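Why Does a Peg Fit in a Hole?

Find a pen with a cap. Pull the cap off and push it back on. Did you feel it grip? Now try the cap from a different kind of pen. Maybe it falls right off, or maybe it won't go on at all!

You have just done a fit test. People who design toys, bikes, doors and dishwashers think about fit all day long, and once you start noticing it you will find it everywhere. Lids on jars. Keys in locks. Your foot in your shoe.

What is a fit?

A fit is what you get when one part goes inside another part. The inside part might be a peg, a rod or a plug. The outside part has a hole or a slot. (A slot is a hole that is long and narrow, like the place where you drop a coin into a piggy bank.)

If the peg is a lot smaller than the hole, it rattles. We call that a loose fit. A pencil standing in a mug is a very loose fit, and that's great, because you want to grab the pencil with one hand while you're thinking about something else.

If the peg is just a tiny bit smaller than the hole, it slides in smoothly and doesn't wobble much. That is a sliding fit. Drawers work this way. So does the plunger in a bicycle pump.

And if the peg is a tiny bit BIGGER than the hole? You might think it can't go in, but sometimes it can! You have to push hard, and the two parts squeeze against each other and hold on tight. That is a press fit. Plastic building bricks hold together by squeezing each other a little, and wooden toy wheels are often pushed onto their axles with no glue at all.

The gap has a name

The little bit of empty space between the peg and the hole is called clearance. Say it a few times, it's a good word.

Suppose a hole is 10 millimeters across, which is 1 centimeter, and your peg is also 10 millimeters across. Will it fit? It might be a real struggle. There is no clearance left over, so a speck of dust or a little bump on the side could be enough to stop it. If the hole is too small, you can sand the peg down or make the hole bigger. If it is too big, you can wrap some tape around the peg. That's a trick people have used on wobbly things forever.

Shape counts too

Round pegs are the friendly ones. You can turn a round peg any way you like and it still matches its round hole. A square peg is pickier. There are 4 ways to turn it so that it lines up, and in between those it gets stuck on its corners. A rectangle that is longer than it is wide is pickier still, with only 2 ways. And an oval? Also two! Try it with a piece of cardboard if you don't believe me.

Some parts are made so that they can only go in one way. Look at the plug on a charger, or the battery door on a remote control. Somebody added a notch or a slanted corner on purpose so that you can't put it in backward.

Why pegs get stuck

My neighbor Urs Brunner makes wooden puzzles in his garage in Ledcombe, and he let me try a new one on Tuesday. I pushed the first peg straight down (I thought) and it stopped halfway. I pushed harder. Now it wouldn't go in OR come out!

"You're crooked," said Urs. He gave the peg a small wiggle and out it came.

When a peg goes in tilted, it touches the hole in two places, low on one side and high on the other. The harder you push, the harder it presses on those two places, and it jams. The same thing happens when you pull one side of a wide drawer. So if something jams, stop pushing! Back it up a little, make it straight, and try again with a light touch.

Urs also rounds off the bottom edge of his pegs with sandpaper. A sloped edge like that is called a chamfer (say CHAM-fer), and it helps guide the peg into the middle of the hole. Look at the metal tip of a headphone plug and you'll see that it gets narrower at the end. Same idea.

Your fingers are amazing at this

Here is something to try with a friend. Take a jar with a screw-on lid, close your eyes, and put the lid on. Easy, right? Your fingers can feel when the lid is tilted and when it drops into place. Now put on a pair of thick winter gloves and try again. It's a lot harder, because the gloves hide those little bumps and clicks.

Make your own fit board

You need:
A sheet of thick cardboard
A pencil
Scissors, and a grown-up to help with the cutting
3 or more small things to trace, such as a coin, an eraser and a glue stick

Lay your things on the cardboard and trace around each one. Leave some space between them so the cardboard stays strong. Cut out the first shape right on the pencil line. Cut the next one a tiny bit outside the line, and the next one a tiny bit inside it.

Which ones rattle? Which ones slide? Did you get a press fit? Write L, S or P next to each hole. Then mix up all the pieces and see how fast somebody else can put them back.

Sorting before you start

A good way to begin any fit puzzle is to look at the parts before you pick one up. Put your round things together and your flat things together, and check whether two parts that look alike are really the same size. On the white board here, two blue rods lie side by side, and one is thicker than the other. If you had a hole for each, which rod would you try first in the bigger hole? There are two rectangles drawn in black as well, a wider one and a narrower one, so you could ask the same kind of question about those. Look, compare, guess, and then test your guess. A wrong guess is fine, you just take the part out and try the next hole!
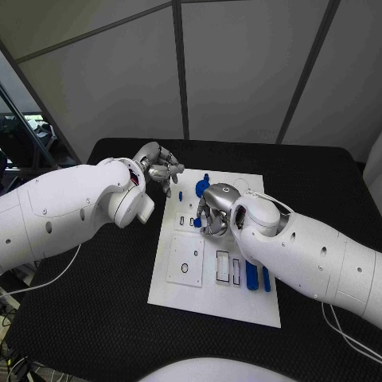
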